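O verão em que aprendi a lavar lã à mão

Comecei com uma camisola. Era uma camisola grossa, comprada numa feira por 20 euros, e eu tinha tanto medo de a estragar que ficou quase um inverno inteiro no fundo do armário, sem ser vestida. Um domingo enchi-me de coragem, enchi também o lavatório e lá foi ela. Sobreviveu! E eu fiquei viciada.

Desde então já passaram pelas minhas mãos mantas, cachecóis, meias, um colete de crochet da minha avó e dois novelos que desfiz de uma peça antiga para voltar a tricotar. Quero contar-vos como faço, porque quando procurei informação só encontrei conselhos muito assustadores (a lã encolhe! a lã feltra! a lã nunca mais perdoa!) e a coisa é bem mais simpática do que a pintam.

A água primeiro. Uso-a quase à temperatura do quarto, e a do enxaguamento igualzinha. O que faz a lã feltrar é sobretudo esfregá-la e dar-lhe choques de temperatura, por isso gosto de ter as duas bacias prontas antes de molhar seja o que for. O detergente que uso é o Ernov para lãs, uma tampinha rasa e mais nada. Também experimentei o Porix, que cheira maravilhosamente a alfazema mas me obrigou a enxaguar tantas vezes que acabei por o guardar para os panos da cozinha.

Depois é mergulhar e deixar estar. Eu carrego devagar com as palmas das mãos, como quem amassa um pão muito preguiçoso, e vou fazer um café. Vinte minutos chegam bem. O mais difícil, pelo menos para mim, foi aprender a não mexer, que a tentação de espreitar é enorme!

Tirar a peça da água é o momento delicado. A lã encharcada pesa imenso e, se a levantarmos pelos ombros, estica ali mesmo. Apanho-a toda em bola, com as duas mãos por baixo, e passo-a para um cesto de plástico com furos, pousado na banheira. Fica ali a escorrer sozinha enquanto arrumo o resto.
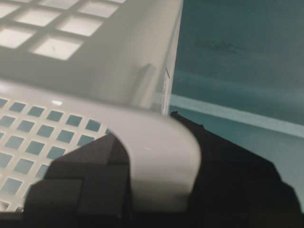 A Flovport, que deixou um comentário no meu texto de julho sobre malhas, garante que o escorrer é metade do trabalho e que nunca torce nada: enrola a camisola numa toalha turca seca, ajoelha-se em cima e troca de toalha se for preciso. Experimentei nesse mesmo dia e rendi-me. A toalha bebe uma quantidade de água que eu não imaginava.

Para secar, sempre na horizontal. Estendo outra toalha em cima da mesa da varanda, à sombra, e vou ajeitando a malha com os dedos: mangas direitas, punhos juntos, decote no sítio. É nesta altura que se corrige uma manga teimosa. Viro a peça à noite e torno a virar de manhã.

Falta-me perder o medo da manta Hämmerli, que é enorme e branca e não cabe em bacia nenhuma cá de casa. Estou a pensar na banheira, num dia de vento. Se alguém já lavou uma manta de casal assim, escreva-me, por favor, que quero saber tudo!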